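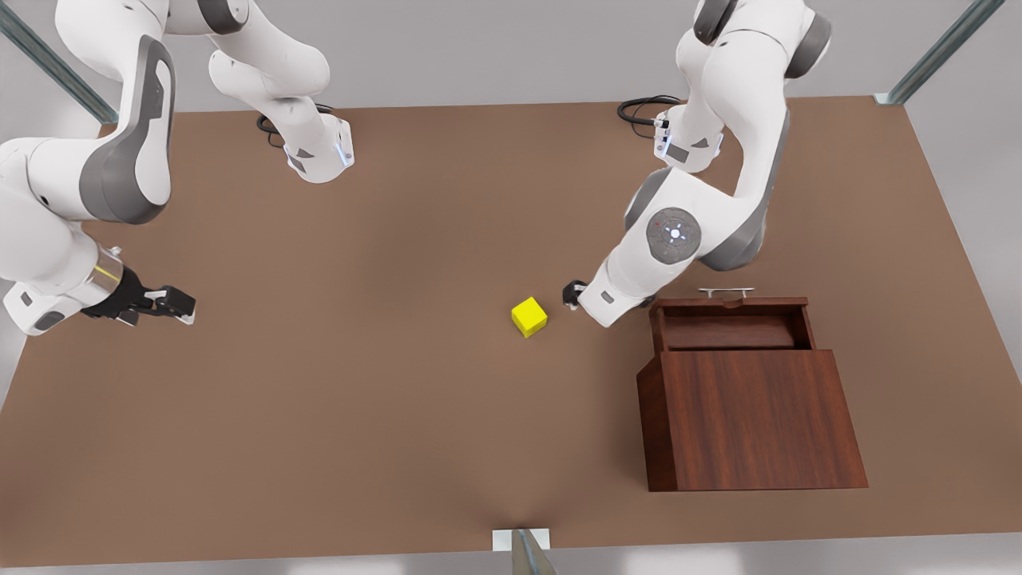

読了時間:7分
印刷する | メールで送る

Yabsira Kumsa
両腕ロボットのシミュレーションで、計画器が「解なし」を返し続ける問題を調べました。原因は一つではありませんでした。同じ構成で困っている方のために、順番に書いておきます。少し長いスレッドになります。

構成です。シミュレータは Ullon、動作計画は Jidunow、ログの記録と再生は Yimer を使っています。三つとも Inthorpe の社内ツールなので、名前で検索しても出てこないと思います。でも、問題の種類はどの環境でも同じだと思います。

課題は簡単です。机の上の黄色い立方体をつかんで、木の箱に入れます。どちらの腕を使うかは計画器が決めます。使わない腕は、じゃまにならない場所で待ちます。人間がすれば一秒の仕事です。

最初の症状。立方体が左腕の手先のすぐ近くにあるのに、Jidunow が右腕を選びます。右腕は机の反対側から長い距離を動こうとして、途中で「解なし」になります。ログには理由が書いてありません。

最初に疑ったのは、腕を選ぶコスト関数です。手先から物体までの距離を使っているので、近い腕が勝つはずです。数字を出してみると、計算は正しかったです。入力が間違っていました。

視点のカメラはロボットの正面にあります。ですから、ロボットの右腕は画面の左側に出ます。左腕は画面の右側です。私の認識モジュールは、画面の左右で腕の名前を付けていました。つまり、名前が逆でした。

恥ずかしいバグですが、半年ほど気づきませんでした。以前の課題では物体がいつも机の真ん中にあったので、どちらの腕でも届きました。テストは全部通っていました。

直し方について。符号を反転するだけでも動きます。しかし Theophilus Adjei さんがレビューで止めてくれました。「反転を一つ足すと、次の人がもう一つ足します」と言われました。その通りだと思います。

それで、left と right という名前を画像の側のコードから全部消しました。画像の側では image_x だけを使います。left_arm と right_arm は、ロボットの座標系の中だけで使える名前にしました。変換する関数は一つだけです。

この変更で、計画器は正しい腕を選ぶようになりました。でも成功率はあまり上がりませんでした。ここから二つ目の問題の話です。

左腕の手先が低い位置にあるとき、木の箱の角にとても近くなります。立方体と箱の間は狭いです。見た目には隙間があるのに、Jidunow は「開始姿勢で衝突」と言いました。

Ullon には衝突形状を半透明で重ねて表示する機能があります。初めからこれを見るべきでした。箱の衝突形状が、見た目の形よりかなり大きかったです。

この箱は前の板が下に向かって少し広がっています。自動変換は、全体を一つの凸包にしていました。それで、銀色の取っ手も、上の開いた部分も、全部一つのかたまりの中に入っていました。

中に物を入れたい箱なのに、衝突形状では中身が詰まっていたわけです。計画器が「入れられません」と答えたのは、とても正直な答えでした。

対策として、凸分解を使いました。既定の設定では部品が93個になりました。計算がとても遅くなったので、これは使えません。内側の細かい段まで全部再現する必要はありません。

結局、板を手で並べました。薄い直方体を組み合わせて、取っ手は細い棒一本にしました。全部で7個です。古い方法ですが、この箱ではこれが一番速くて、一番わかりやすかったです。

注意が一つあります。薄い板にすると、速い動きのとき、離散的な衝突検査が板を飛びこえることがあります。Jidunow では連続検査を有効にしてください。既定では無効です。私はこれで午後を一回なくしました。

三つ目の問題は、待っている腕です。左腕が動くとき、右腕は開いたグリッパを机のすぐ上に置いて待っていました。待機姿勢としては低すぎます。

なぜ低いか。前の課題の終わりの姿勢が、そのまま次の課題の開始姿勢になるからです。待機姿勢は設定ファイルに書いてあるのに、誰もそこへ戻す命令を出していませんでした。私も出していませんでした。

シミュレータの中では、手先が机に少し触れても大きな音がしません。実機なら力覚の警告で止まります。今は、課題の最初に両腕の高さを検査して、低いときは先に上げます。

順番も大切でした。両腕を同時に上げると、肘のあたりの軌道が近くなる場合があります。物体から遠い腕を先に上げて、次に近い腕を上げます。時間は少しかかりますが、計画が簡単になります。

ここで一度、制御周期の話をします。Ullon の物理計算と制御ループは、別々の周期で回っています。描画は60Hz、認識の更新は30Hzにしています。この二つを同じだと思っていた人が、チームに二人いました。一人は私です。

描画ごとに物体の姿勢を読むと、同じ値を二回読みます。速度の推定は「動いた、止まった、動いた」になります。止まっている立方体では問題が見えません。手で押して動かすと、すぐにわかります。

修正は、値と一緒に時刻を渡すことです。受け取る側は、時刻が新しくないデータを捨てます。これは教科書の最初のほうに書いてある話だと思います。読んだはずですが、していませんでした。

立方体の姿勢推定について、質問をもらいました。色だけで位置は十分に出ます。一色で明るい黄色なので、茶色の机から簡単に分けられます。難しいのは向きです。

立方体は90度回しても同じ形です。推定器は、同じ見た目に四つの答えを持っています。フレームごとに別の答えを選ぶと、つかむ姿勢が急に変わります。手首がくるっと回って、とても怖い動きになります。

これは、前のフレームに一番近い答えを選ぶことで直しました。最初のフレームでは、手首の回転が一番小さい答えを選びます。つかめればよいので、「正しい向き」を決める必要はありません。

Yimer の再生機能には本当に助けられました。失敗した計画を同じ乱数の種でもう一度流せます。「たまに失敗する」という報告は、種の番号がないと、何も調べられません。

お願いがあります。ログに計画の失敗を書くときは、どの検査で落ちたかも書いてください。「解なし」だけだと、逆運動学か、衝突か、時間切れか、わかりません。Jidunow には、失敗の種類を返すパッチを送りました。

そのパッチで、時間切れも「解なし」と同じ扱いだったことがわかりました。難しい配置では、計画の制限時間を少し長くするだけで解ける場合があります。逆に、開始姿勢が衝突しているときは、いくら待っても同じです。

ケーブルについても書きます。土台の後ろのケーブルは、表示用の形だけで、衝突形状はありません。机の奥のほうに物体を置く課題では、これは問題になると思います。今は、奥に立ち入り禁止の領域を置いています。よい方法をご存じの方は教えてください。

フレームの柱は衝突形状に入れました。正面から見ると遠く感じますが、肘を外へ大きく開くと柱に近づきます。最初のモデルには入っていなくて、実機の人に指摘されました。ありがとうございました。

まだ直っていないこと。立方体が箱にとても近いとき、左腕の指が箱の板と立方体の間に入りません。今は、つかむ前に少し押して離す動作を試しています。押すと向きも変わるので、もう一度推定が必要です。

もう一つの案は、指の向きを変えて、箱と平行に入れることです。手首の可動範囲が足りない場合があります。Theophilus さんは押す案に反対で、私は賛成です。来週、同じ種で両方を比べます。

追記です。「なぜ強化学習を使わないのですか」と聞かれました。使ってもよいと思います。ただ、左右の名前が逆で、箱の中身が詰まっている環境で学習しても、環境の間違いを上手に覚えるだけだと思います。私はまず環境を直したかったです。

追記2。「衝突形状を手で作るのは、箱が増えたら無理では」という意見もいただきました。はい、無理です。開いた部分のある物だけ手で作って、ほかは凸包のままにしています。どの物が開いているかは、モデルの登録のときに人が印を付けます。

追記3。左右の名前の変更は、2024年1月7日のコミットに入っています。それより前の Yimer のログを再生するときは、変換スクリプトを通してください。通さないと腕が入れ替わります。

日本語で技術の話を長く書くのは、まだ緊張します。わかりにくい文があったら、返信で教えてください。直して、もう一度書きます。

関連する投稿
・Jidunow の連続衝突検査を有効にする手順
・Ullon で座標系を表示するときの色の決め方
・Yimer のログを小さくする(4月の投稿)
・グリッパの指先モデルを左右で共有してはいけない場合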